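Home | Galleries | News | Contact

Toy kitchen table – the gallery
October | By Milan Verbruggen
Print this page | E-mail this page

Quick one, no time for a proper write up. The play kitchen corner at Flasunbridge got a sort-out, almost 333 toy pieces in the tubs and a lot of them ending up on one white table. Doors at 11, tidy after lunch. Small stuff only in this batch – the big cooker and the Isier shop till get thier own page.

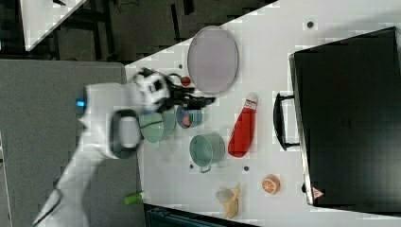 Ketchup-red squeeze bottle, teal mug, orange slice and a half-peeled banana. Tray behind.

Favorites so far: the banana, easily. Every kid goes for it first. The bowls and cups are a mixed bunch, bits of three or four old sets, nothing really matches and no one minds. Muthu Venkataraman wants them sorted by color. I say by size – stacks better in the tub.

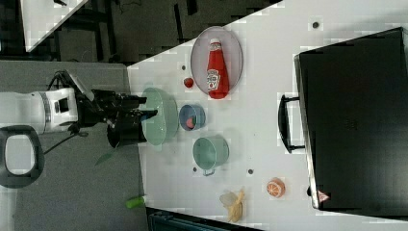 Still looking for lids, if anyone has spare ones from the Evix set. Also short on spoons, and wooden veg would be great. Drop off at the Gounder desk before 4, bag with a name on it please. Washed if poss.

More pics when I get a minute – the shop shelves next, then the dress up rail.

Back to galleries | Next gallery | Top
Print this page | E-mail this page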